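29 December 2022

# Sorting at Hirkley: the gallery

The Flomon people promised that if we put proper bins on the tables at Hirkley, everybody would sort their own trash and the evening cleanup would vanish. I had my doubts in November and I have most of them still. A felt bin is a nice thing to look at. Whether it makes a person stop and think about a bottle cap is another matter.

The leaflet that came with the set said a building our size could keep 2000 drink containers a year out of the regular trash. It didn't say how that was worked out. I asked, and got the leaflet again.

A few notes before the gallery, for anyone at Skukerar or Gentile who is thinking of ordering the same thing:

- The set cost us 100 dollars, plus 2 trips to pick it up, as the first one had no liners in the box.
- We printed 50 labels. Most came off the felt within a week. Felt and sticky paper don't get along, and I'd have thought the maker knew that.
- Size is supposed to tell you what goes where. I've never met anyone who reads a bin that way.
- Emptying is easy, I'll give them that. You pick the thing up and tip it.

## On the table

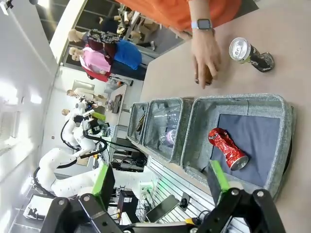
Cans were always going to be the easy part. Everyone knows what a can is, and at home most of us have been putting them aside for years, so I don't count it as much of a win for Flomon. The crushed red Coca-Cola can got the largest bin, dark navy liner and all, and the clear plastic bottles are together in the middle one. Fine. My question is about the small stuff, the wrappers and lids and odds and ends, and three gray bins in a row don't answer it.

The liners are worth having if you buy the set at all, as soda and felt are a bad mix. Ask for spares when you order. We're keeping the bins through the winter, and I'll add more pictures to this page if there's anything new to show. Until then the big trash can by the door stays where it is.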